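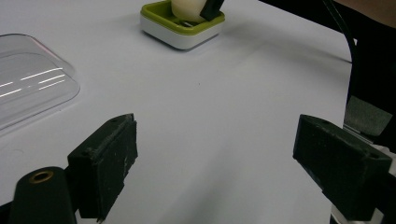

Comparing Padded Fingers on Two Hand-Held Grippers

In July I completed a comparison of two hand-held grippers, the Kitby and the Foley. Both were used with the same Jendeck controller and the same camera position, and each was given 300 grasps on small household items at a plain white table.

The principal question concerned the finger padding. The Kitby is supplied with bare plastic fingers. The Foley has black fingers covered with a dark, soft material on the gripping faces. Padding of this kind picks up lint and begins to fray at the edges, and I had expected its grip to decline accordingly. Over 300 grasps I measured no decline that I would consider significant.

Smooth, rounded objects favored the padded fingers clearly. The bare fingers required a firmer squeeze and still allowed several items to turn in the grip. Thin, clear plastic lids were difficult for both tools. The rim is shallow, and reflections from the overhead light made it hard to judge the edge in the recorded video. Lowering the light by 80 millimeters improved the view considerably.

Opening width was the second point of comparison. The Foley opens to 115 millimeters, which was sufficient for every item in the set. The Kitby could not accept the two largest containers except from the corner.

Replacement pads for the Foley were ordered from Plumska. Fitting them requires removal of the finger screws and takes up to 20 minutes per pair. The next series will consist of 600 grasps with the new pads, using the same objects and the lower light position.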